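Pop-up fabric canopy: panel creases and bunches on one side, how to get it smooth again?

Posted in Laundry and Storage, Apr 23, 2020

Nassoro Mwaipopo

I have a black fabric canopy on a frame which I use to screen off the laundry corner of a spare room. It has large printed lettering on the top panel. The cover was stored folded from January and has come out with soft wrinkles all over and one heavy crease running diagonally across the top, where the fabric bunches. The left side wall hangs in thick vertical folds.

Two things I would like to sort out. First, how to remove the crease without damaging the print. The care label is gone, so I don't know the fibre. Second, whether the bunching means the cover is on the wrong way round. The seams seem to line up at the corners, but I have had it on and off 3 times with the same result.
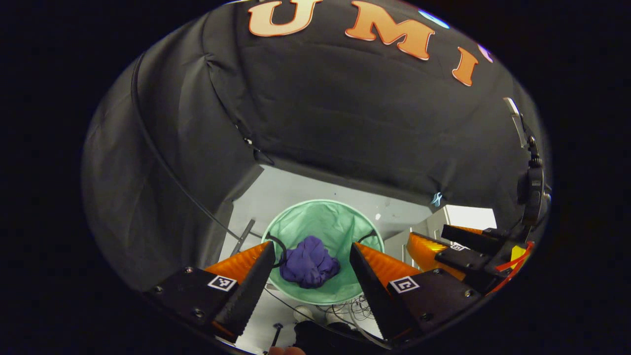 I also keep a round mesh laundry basket under it and would like to know if the enclosed space is a problem for damp washing. The room is not heated. I have a steamer (Rotix, the hand-held model) and an ordinary iron, and have used neither on the cover so far.

Paavo Halonen

Treat the crease and the bunching as separate faults.

Crease: assume polyester until you know otherwise. Do not put an iron on the printed side. Most large lettering of that kind is either screen ink or heat-transfer film, and film will lift or go glossy under direct heat. Steam from the inside, with the cover on the frame and under light tension. Hold the head well clear of the fabric, keep it moving, and test on a lower hem first. Two passes with a cooling period between them will do more than one long pass. Leave the cover mounted overnight.

Bunching: a diagonal gather usually means the frame is out of square. Measure both diagonals at the base. Mine was 46 mm out, and the gather ran along the shorter one. Loosen the corner fittings, bring the two measurements to within a few millimetres, then retighten. If the diagonals already match, rotate the cover a quarter turn and look again. Some covers are cut slightly rectangular and will fit badly in one orientation.

Damp washing: don't. Mesh sides only help if the air around them is moving. Hang it first, or tie one wall back.

saithong_fan

I just wash mine at 40 and put it back on wet, creases drop out by themselves. No idea about print, mine is plain.

Paavo Halonen

Mounting it damp does work on plain polyester. I would not machine wash a printed one without the label.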